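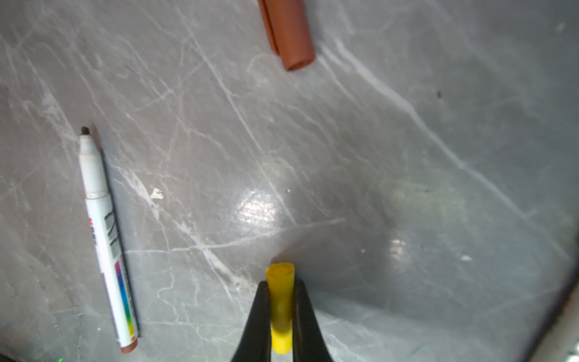 Can you use vinegar to clean a marble worktop if you water it down enough?
Keep it off altogether, even watered down, and use warm water with a drop of washing-up liquid.

Asking because we moved into a house in Hidley with marble either side of the hob and I've never lived with it before. The answer above is what my sister told me, but my neighbour has used weak vinegar on hers for years and says it's fine. Also, there is a dull ring by the sink the size of a mug. It doesn't wipe off. Is that a stain or damage?
katiagreco

Reply from poojary_t
Your sister is right. Marble is mostly calcium carbonate and acid eats it. Weak vinegar eats it slowly, that's the only difference. Your neighbour's has probably gone dull all over so she can't see it any more.

The ring sounds like an etch mark. A stain is darker than the stone around it, an etch is usually paler or duller. Get down low and look across it towards a window. If the colour is the same but the shine has gone, it's an etch.

Reply from nives_a
Unless the neighbour's isn't marble. Plenty of people call anything with veins in it marble. Granite and quartz put up with a lot more.

Reply from katiagreco
I asked and she thinks it's marble but it was in when she bought the house. I looked across mine with the blind up and the colour is the same, it's just lost its shine. So an etch. Can I get rid of it myself?

Reply from poojary_t
You can try marble polishing powder. Damp cloth, small amount, rub in circles for a couple of minutes, rinse, dry, look. Repeat if it's better but not gone. Only works on light marks on polished stone. If you can feel it with a fingernail, leave it alone and ring somebody.

Reply from Veveck
I'd leave it alone either way. I did one ring with powder and ended up with a patch shinier than the rest of the worktop. Looked worse than the ring did. Had to pay to have the whole length done.

Reply from poojary_t
That happens when the rest was already worn, or it was a honed finish to begin with. On a proper gloss it blends in.

Reply from Veveck
Mine was sold to me as polished. I'm just saying what happened.

Reply from serena_f
Try it at the back where the toaster lives before you do anything near the sink. And please seal it afterwards. Ours gets done every April and red wine sits on it quite happily until I find it in the morning.

Reply from nives_a
Sealing won't stop etching though. Sealer slows down things soaking in, so it helps with oil, wine and tea. Lemon juice will still mark the surface, sealed or not. A lot of people seal it and then think they can chop limes on it.

Reply from serena_f
Fair enough, I did say wine. Although wine is acidic as well and I've not had a mark from it.

Reply from nives_a
Then you've been lucky, or it's got a honed finish and they don't show.

Reply from serena_f
It's honed, yes.

Reply from katiagreco
How do I know if mine needs sealing? The people we bought from left no paperwork for the kitchen.

Reply from poojary_t
Put a spoonful of water on it and leave it 10 minutes. Wipe it off. If there's a dark patch the water has gone in and it wants sealing. The patch dries out by itself. Do it in two places, one near the sink and one where it doesn't get used much, as they can be quite different.

Reply from tarekb
Fitted worktops for 14 years. Agree with most of this. Two things to add. Don't use the cream cleaners, they are gritty and will scratch a polished top. And bathroom sprays for limescale are worse than vinegar – I've seen a top ruined in an afternoon by a cleaner who meant well. Read the back of the bottle, if it says it removes limescale it doesn't go on marble.

On the powder, Veveck has a point. I'd do a small test and stop if it looks different from the stone beside it.

Reply from katiagreco
Did the water test last night. Nothing by the hob, dark patch by the sink, gone by breakfast. I've ordered a sealer and a small tub of powder and will try the powder at the back first. The limescale spray has gone upstairs.

Reply from poojary_t
Powder first, then sealer. Leave the stone a full day to dry out in between.

Reply from Veveck
Post how you get on with the powder. I'd still rather have the ring.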